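Subject: Re: [findville-charter] Signature threshold and the ward requirement
Date: Thursday, March 26, 2026
To: findville-charter list

Replying inline where I can. I have the charter text and the clerk's filing sheet open, and they do not use the same terms, which explains most of the confusion in the last few messages.

> The filing sheet says we need 1370 signatures. The charter says
> "five percent of registered electors." Which one controls? And does
> the ward rule mean five percent in each ward, or is it only that we
> need some signatures from every ward?

The charter controls. The number on the filing sheet is the clerk's calculation of the charter percentage, taken from the registration count certified in December. It is fixed for any petition opened before the next certification, so for our purposes 1370 is the number. If the petition were withdrawn and opened again after a new certification, the clerk would have to calculate it again.

The ward rule is separate. Findville has 4 wards, and the signatures must come from at least 3 of them. The charter sets a floor for each of those wards, expressed as a share of the ward's own registration. It does not require the full five percent in any one ward. The floors are on the back of the filing sheet, in the second table. Gratholm has the lowest registration and the lowest floor. Pugh has the highest. We could miss the floor in Pugh and still qualify, provided the other wards clear theirs and the total is met.
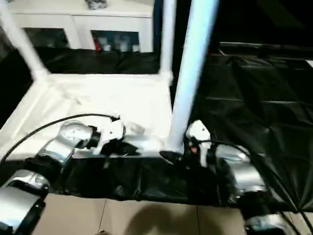 When does the circulation period start?

It starts on the day the clerk stamps the petition form as approved for circulation, and the stamp date counts as day one. The period is 60 calendar days, including weekends and holidays. If the last day falls on a day when the clerk's office is closed, the deadline does not move to the next business day. The charter is silent on this, and the clerk has always read silence as no extension.

> Also, someone at the last meeting said that one bad signature voids
> the whole sheet. I can't find that anywhere.

It was in the old text and was repealed. Under the current section an invalid signature is struck and the rest of the sheet stands. What does void a whole sheet is a defect in the circulator's statement at the bottom: missing date, missing address, or a date earlier than the last signature on the sheet. The third is the common one. Circulators fill in the statement ahead of time and then collect another line or two. Fill it in last.

On the count itself. The clerk now checks signatures with Stotano, the same software used for mail ballot envelopes. It flags possible mismatches and a staff member decides each one. The filing sheet describes this as "automated review," which is loose wording. Under the charter the decision belongs to the clerk, and a flag alone is not grounds for striking a name. I would ask for the list of flagged lines along with the list of struck lines. They are separate reports and we will only be given the second unless we request both in writing.
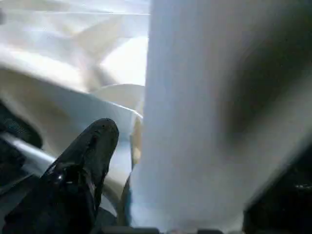
Crumpled white fabric beside a smooth white surface.

> Last thing: can people sign if they moved within the city but have
> not updated their registration?

The voter must sign with the address on file. If they write the new address, the line will be struck. If they write the old one, they are stating that they live there, and the declaration at the top of the sheet is made under penalty. The clean way is to update the registration first and sign afterward. The update has to be received by the clerk on or before the date of signing. A later update does not cure the line.

A change of ward also matters for the floors. The signature counts toward the ward where the voter is registered on the signing date, whatever ward the sheet was circulated in. Sheets do not have to be sorted by ward, although the clerk prefers it and the count goes faster.

Two points I have not been able to settle from the text:

Whether a signer may withdraw a signature after filing. The section on recall petitions allows it. The section on amendments does not mention it.

Whether the ward floors are rounded up or to the nearest whole number. I have put both in a written request to the clerk and will post the reply to the list.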